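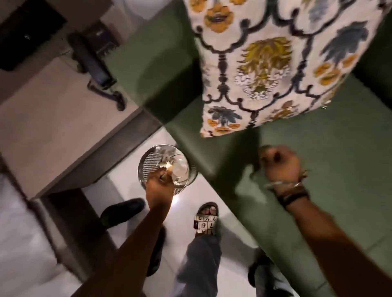 Visit to the open day of Trutik, 12/16/19

Our group from the evening course in automation was invited to the open day of Trutik, a company that teaches machines to do small household work. I had expected a big hall with conveyor belts. The address was in a normal street, and the workshop is on the second floor, behind a very heavy door which we first pushed the wrong way.

Debora Galli received us and kept the introduction short. Trutik records people while they do simple tasks in a furnished room, from the point of view of the person who works. The recordings are then used to train the software for an arm called Sanna. They had 1,077 finished recordings on the day of our visit, and each one is watched by a colleague before it is accepted. I asked how many are refused. She said that in the first month it was 112, mostly because the hands were outside the picture.

Tidying a living room is the task they work on now. It sounds easy, but there are many small decisions in it. A glass can be taken from above or from the side, and Debora explained that people change between the two without noticing. For glass the team has a separate list of recordings, as transparent things are difficult for the software to find. A sofa is difficult in a different way – the seat gives under the hand, and the cushions never have the same shape two times.

We asked if the persons must follow a script. They get only the name of the task and a starting signal. Jewelry and normal clothes are allowed, and visitors may stand near the furniture, because in a real home there are also people in the way. This surprised me, I would have made everything as clean as possible.

After that we went to the back room to see Sanna itself. The arm is fixed on a table and the gripper is made by Prendis. It moved a plastic cup from one tray to the other, slowly, and stopped once with the cup in the air. The engineer let it wait and then started the program again. The target is 200 movements without help. The best series until now is 100, and he told us this number without any shame, which I liked.

For the last half hour there was coffee and a talk about Grekeo, the program they use to sort and name the recordings. This part was too fast for me and the letters on the screen were small. I did understand that naming takes more time than recording – two people do it the whole day.

The next open day is planned for spring. Groups should write in advance, the room becomes warm with more than ten visitors. Parking is on the street only, and the elevator does not stop on the second floor after five o'clock.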